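# Hutelell Exteriors Opens Gutter and Siding Division in Cirkwood

CIRKWOOD – Hutelell Exteriors will begin offering gutter replacement and siding repair to homeowners in Cirkwood and the surrounding townships in February.

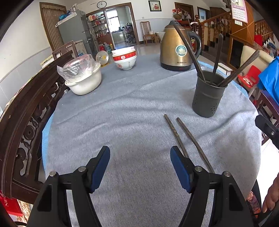 The new division will operate from the company's building at 484 Ostrowski Road, where a second loading bay and a metal-forming shop were completed last fall. Seamless aluminum gutters will be cut to length at each home. Siding crews will handle both partial repairs and full replacement in vinyl and fiber cement.

Hutelell completed 285 exterior projects in the past year, most of them window and door installations. Many of those customers also asked for help with leaking gutters or storm-damaged siding, work the company had previously referred to other contractors.

The division starts with 42 employees, including installers who joined Hutelell from Mirnon Gutter Works when that firm closed its shop. Existing Mirnon workmanship warranties will be honored through the end of their original terms.

Homeowners may request a written estimate by phone or at the Ostrowski Road office, which opens at 8 a.m. Estimates are free within the Cirkwood service area and remain valid for 60 days. Current Hutelell customers should have their project number available when they call.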